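Let the court papers be open

A judge in Harnby decided in March that most of the papers in the Skumer case will stay sealed until the trial is over. I think this decision is a mistake, and I do not say it because I like Skumer. I have no opinion about the company. My opinion is about the public, who pays for the court and is now asked to wait outside.

The case is not small. The file has 2,321 pages, and 1,821 of them are closed to everybody except the lawyers. The small newspaper Drondano asked for them in a polite letter and received an answer of two lines. Its lawyers at Mamani then filed a motion, and the motion was sealed too. So we have now a secret argument about secrecy.

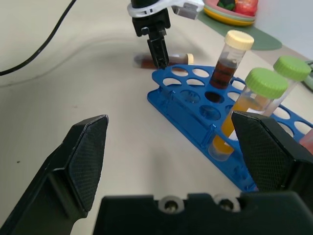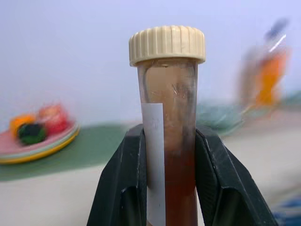
Tubes with screw caps, in a rack and in a gripper.

The judge writes that early publicity can influence the jury. This is a serious worry and I respect it. But courts have other tools for this problem – they can question the jurors with more care, they can move the trial to another county, they can black out a name or a paragraph. To close more than half of a file is the easiest tool, and for this reason it should be used last.

I grew up in a country where trials were often held behind a door. People did not trust the verdicts, even the correct ones. When I came here, I was surprised that I could walk into a courthouse, sit on a bench and ask a clerk for a copy. I paid 80 cents for my first one and I still keep it in a drawer.

The newspaper has the right to appeal, and I hope it will use it. Until then the judge could at least publish a list of the closed papers, with a short reason next to each one – it would not hurt the trial.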